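Category: Project updates / Grants in progress

Progress report: Ollstead Glass Handling Project
Reporting period closing 6 March 2018

This report covers the second stage of the grant and is mostly given over to the open day, since that took up most of our time and taught us the most. The short version is that we're in good shape, we had a wonderful day, and we have a longer list of things to fix than we had before it.

As you know from our last report, the project is trying to get one robot arm to handle the kind of glassware a small kitchen or bar goes through every day. Clear glass is hard for cameras. Light goes straight through it and bends on the way, and the software has to work out where the edge of a bowl or a stem is from very little. We chose it for exactly that reason, and it makes a great thing to show people, who understand the problem the moment they try to point at the edge of a glass themselves.

We sent out 500 invitations to households and businesses in Ollstead and Prarkby, and 300 people came through the door. That's well past what we had hoped for. We ran the demonstration in short sessions so that everyone could stand close to the desk, and we kept the monitors turned toward the visitors the whole time. Our partners at Stüber had suggested hiding the log window and showing a cleaner display. We left it up, and I'm so glad we did! People loved seeing the text run, even when they couldn't follow a word of it, and it started more conversations than the poster did.
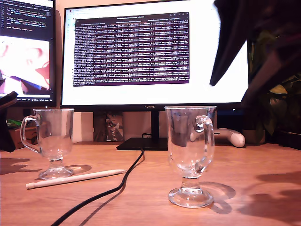

The questions were excellent. Several people who work in restaurants asked about speed, and we told them plainly that the arm is much slower than a person and will be for a long while yet. Others asked what happens when a glass is a shape the system hasn't met. The Prarkby school group wanted to know whether the robot gets tired (the motors do warm up, so we had a good talk about that). A retired glazier spent a long time with us on how tinted glass behaves under different lamps, and two of his suggestions are now on our test list for May.

On the technical side, we logged 954 grasp attempts over the period, counting practice runs and the open day together. We're still sorting them by glass type and will send the full table separately. What we can say now is that upright stemware is our strongest case. The fingers come in on the stem just under the bowl, where there's a narrow target and the least chance of pushing the glass over. Glasses lying on their side are much harder, and the rolling ones harder still. 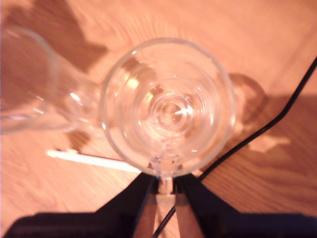 Lighting was the big lesson. Our own room has soft, even light, and the demonstration space didn't. Strong shadows on the wood gave the software trouble we hadn't planned for, and we spent the first sessions changing settings between groups. By the afternoon things were running more smoothly, though I wouldn't call the problem solved. We've asked to go back to the same space for a full set of trials, shadows and all, because real kitchens will be worse.

Skeralar, the software we use to plan the arm's movements, held up very well. It needed 2 restarts all day, both early on. The newer version is supposed to handle tight spaces better, and we'd like to move to it before the next demonstration.

Spending is on plan. The one extra cost was replacement glasses, which came out of the small-items line and stayed inside it. We aren't asking for any change to the budget.

Next steps:
- Finish sorting the grasp records and send you the table
- Repeat the lighting trials in the demonstration space
- Move to the new Skeralar release
- Hold a smaller evening session in May for people in the restaurant trade

Thank you for backing this work. It was a real pleasure to see so many people lean in over a desk of ordinary glasses, and several have already asked when they can come back. You'd be very welcome at the May session, and we'll send the details once the room is confirmed.

Related items
Ollstead Glass Handling Project: first stage report
Open day: notes for visitors
Working with Stüber: partner agreement summary
Prarkby school visits, how to book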